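Subject: Re: [touchline-list] commentary stream for the home games
Date: Thursday, June 9, 2022

Hi all,

Sorry for the slow answer, I was away from the computer most of last week and came back to a pile of messages. I'm going to reply underneath the bits I have an opinion on and skip the rest.

> I listened to the whole Imwood game on the stream and I thought it was
> pretty rough. The two of them talked over each other for most of the
> first half and I had no idea who had the ball.

Yep, guilty, I was one of the two. We'd never done it as a pair before and we had no system at all. My cocommentator is used to calling games alone, I'm used to sitting in the stand and yelling, and you can imagine how that went for the first half hour! At halftime we agreed that he'd call the play and I'd only come in when the ball was dead, and I think if you go back to the second half you'll hear the difference. (I did go back. I winced at the first half and then I sort of enjoyed the second.)

> Also somebody needs to learn the away team's names. "Their number 2"
> got called "their number 2" for ninety minutes.

OK, in our defense the Imwood lineup got to us four minutes before kickoff, handwritten, and their right back's name was under a coffee ring. We asked their bench at halftime and got told two different things. So number 2 he stayed. But you're right that it sounds bad, and I've already asked the league if clubs can send lineups by email an hour ahead. Stivirthorpe does it for us already without being asked, bless them, with a little note on how to pronounce everybody. I'd love it if we did the same when we travel.
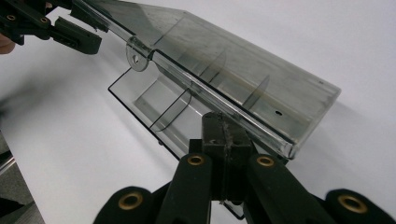
The other thing with names is that we keep getting our own guys wrong too. Šindelář has been at the club two seasons and I still hear three versions of it every Saturday, including from me. It starts with a "sh" and the end is closer to "arzh" than "are." He's too polite to say anything. I'm going to write it on a card and tape it next to the mic, and I'll do the same for Prason, who gets called "Prison" by the PA about once a game.

> Why do they spend ten minutes on the 1990s every time there's a throw-in?

Because it's fun! But fine, point taken. I do think there's a place for the old stories when the game is dead, and the last 20 minutes of that one were about as dead as I've seen. We were 3-0 up and both teams had settled for it. What I don't want to do is miss a chance because I'm in the middle of telling people about the fog game again, and I did miss one, around the 70 minute mark, when Prason hit the post and you can hear me say "and the referee couldn't even see his own OH." So that one's on me.

> How many people are even listening to this? Is it worth the trouble?

More than I figured. The Imwood game had 925 listeners at some point or other, and a good chunk of those stuck around past halftime. Our best one in February was well under half that. We got emails from people who moved away years ago, and one from a guy on a night shift who had it on in one ear. I think that's worth two of us sitting in a cold box with a thermos. Your mileage may vary.

I'd also say that the chat window has been nicer than I expected. People correct us constantly, but they're usually right, and it's how we found out about the substitution we missed in the second half. I'd like to have a third person up there just to read the chat and pass us notes. If you can sit still for ninety minutes and write legibly, please get in touch. You don't have to talk on air and you get the good view.

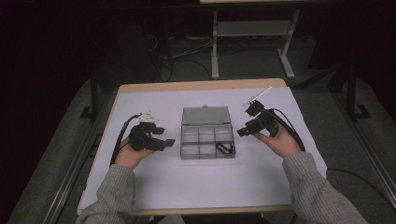
*Two black grippers, one on each side of the clear compartment box.*

> Can we please have the old guy back who did it by himself?

He's been asked, more than once, and he'd prefer to watch the games with his grandkids these days. He did say he'd come up for the Stivirthorpe match, at least for a half, so you'll get your wish that day. I'll happily hand over my chair. I grew up listening to him on the hospital radio feed and I'd probably just sit there and grin.

> One last thing, the crowd noise was louder than the voices.

Agreed, and this one has a boring answer. The crowd mic was plugged into the wrong channel, so every time I turned the crowd down I was turning us down. We worked it out in the 13th minute of the second half and you can hear the exact moment on the recording, it goes from a roar to two people breathing. We'll do a proper sound check before the next one. If you're listening live and it still sounds off, put it in the chat right away, don't save it for the list!

A few things I'd like to hear back on before the preseason games start:

- Do people want a pregame show? I was thinking ten minutes, lineups and a bit of gossip.
- Should we do away games, if the other club will give us a seat? Imwood said yes, Stivirthorpe said they'd have to look at where to put us.
- Is anybody attached to the jingle? I am not attached to the jingle.

For what it's worth I'm a yes on the first, a maybe on the second (it's a long drive with all the gear and my trunk is small), and you know how I feel about the third.

Also, whoever left a green scarf in the box after the Imwood game, it's hanging on the hook behind the door. It's a nice one, so come and get it before I start wearing it.

Talk soon, and thanks for listening, even to the first half.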